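About Us: What We Do on Visiting Days 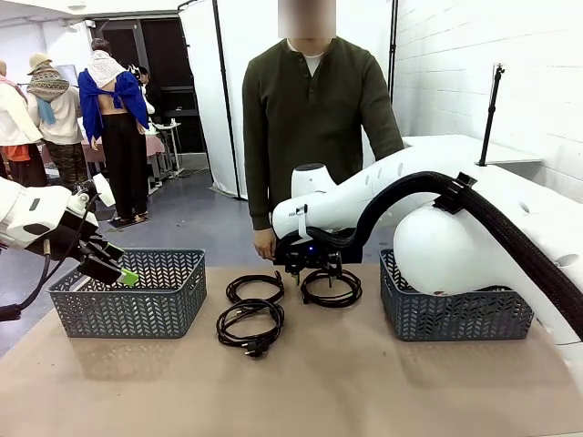

Rondomard Open House Reader, No. 20, page 3

Rondomard is a training school for people who will have to work next to machines, and for people who are being asked to buy them. We teach evening and daytime courses in packing, sorting, light assembly and small-shop planning. We do not build robots and we do not sell them. We take no commission from anyone who does, and visitors who ask us which one to get usually leave a little annoyed.

Most people first meet us at an open day. We hold them on a Thursday, doors at 2 p.m., and the main event is a demonstration by an outside company. The last one was given by Wirix, who brought a two-armed machine and set it a job any warehouse temp would know: coiled black cables on a table, a basket at either side, put the cables away. A man stood right behind the table the whole time we were watching, close enough to reach over. We would like more sales brochures to include him.

It is a good job to show, and we asked for it. Rigid boxes in a neat row flatter a robot. A cable sags, springs open, and hooks itself on whatever is next to it. The plug end is heavier than the rest. A coil that was a tidy oval on the table may be something else by the time it is lifted. If you want to know how a gripper with two fingers copes with ordinary life, cable is a fair place to start, and the baskets have rims that can be missed.

What did we think? We thought it was slow. We thought the people running it were polite and knew their subject. We also thought the word "autonomous" was used in the introduction more freely than it was used in the answers afterward. When a visitor asked how many tries the machine had been given at this exact task before it was brought to us, the answer was 1109. When she asked how many of those had gone through without a person stepping in, it was 738. Those are not shameful figures. They are also a long way from the one good run that gets put in a video, and we wish they had been on the first slide.

Why we do this at all

The school began in the back half of the Tirkine building, teaching forklift theory and stockroom math. Then the employers who sent us students began asking whether they would still need them. We had no idea. Neither, as far as we could tell, did the employers, who had mostly been to trade shows. A trade show is run by the seller. So we started inviting the sellers here, under our rules, with our students in the front row.

The rules are short. The company may bring its own machine and its own staff. We pick the task from a list of 146 that our students have written up from jobs they have held. The company hears which task a week ahead, so there is time to practice, and we say so to the audience. If a run fails, it stays failed and the next one starts from the beginning. Anyone may ask whether a person is steering, fully or in part, and the answer has to be yes or no before it can be anything longer. Two firms have turned us down over that last one.

Wirix agreed to all of it, which we count in their favor. Vakulenko, whose packing line we visited with a class in May, agreed to most of it and would not let us choose the task. We reported that visit too, and you can ask for the notes at the front desk.

What we are not

We are not against the machines. Several of our teachers have bad backs from work a robot should have been doing twenty years ago. We are against being told that something is finished when it needs an engineer beside it, and against a shop with six employees signing a lease on the strength of an afternoon.

We may be wrong about the pace of things. Our first reader said no two-armed robot would be brought through our door for a decade, and that looks silly now. We have left it on the shelf with the others.

Coming to see for yourself

Open days are free. You don't need to be a student or to sign up. Come at 2, stay for the questions, and please hold yours until the machine has stopped, so the operators can listen. Bring something from your own workplace if you like. We can't promise the company will try it, but we will ask, and we will write down what they said.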